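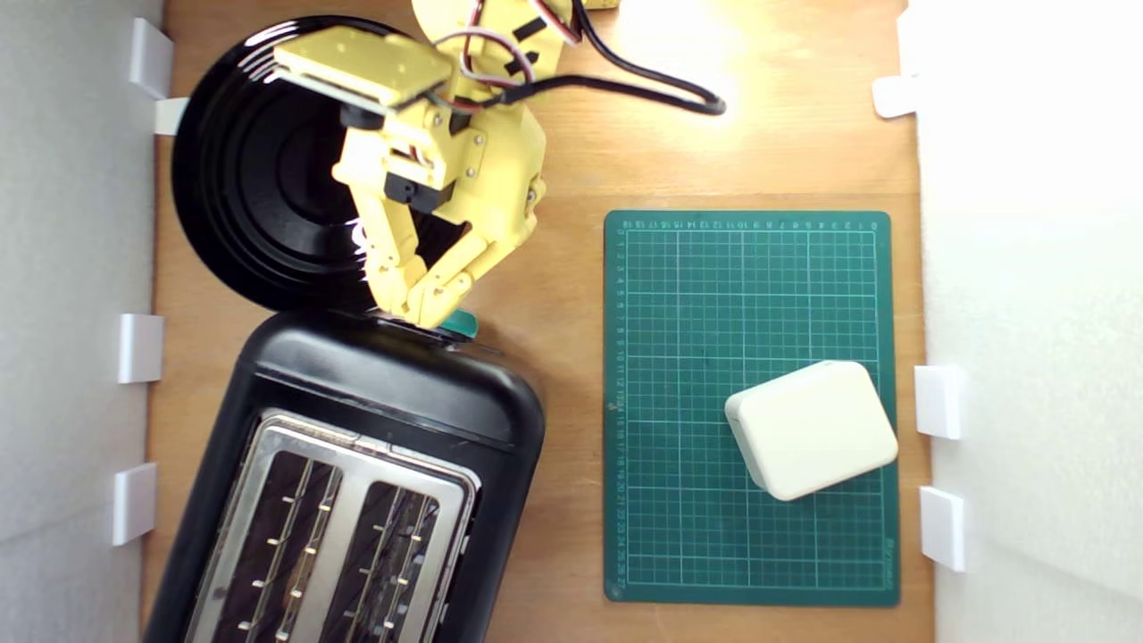
A two-slot toaster on a wooden tabletop.

Kerdale Residence Hall: Small Appliances, Frequently Asked Questions

Which appliances may I keep in my room?
Desk lamps, fans, alarm clocks and one refrigerator under 2 cubic feet are permitted. Toasters, hot plates and space heaters may not be used in bedrooms. Toasters are allowed in the shared kitchens on each floor.

May I bring my own toaster for the shared kitchen?
Yes. It must be registered at the front desk and carry a Kerdale inspection sticker. Residents of the Mivden wing should register at the wing office, Room 162.

How long does an inspection take?
Most items are returned within 12 working hours. Items with a damaged cord or plug will not be passed and must be taken home.

Who is responsible for emptying the crumb tray?
The registered owner. Trays are checked at the start of each month.

What happens if the smoke alarm sounds while I am cooking?
Leave by the nearest stairway and wait at the Tudose Street entrance. Do not return until staff give permission, even if the cause is known. A resident who leaves cooking unattended may be charged for the call-out.

Are extension cords allowed?
No. Power strips with a built-in breaker are accepted in bedrooms only.

Can items be stored over the summer?
Storage requests open in April. Space is limited and refrigerators must be defrosted beforehand.

Whom should I contact with other questions?
Zamfira Olteanu, Housing Office, extension 397.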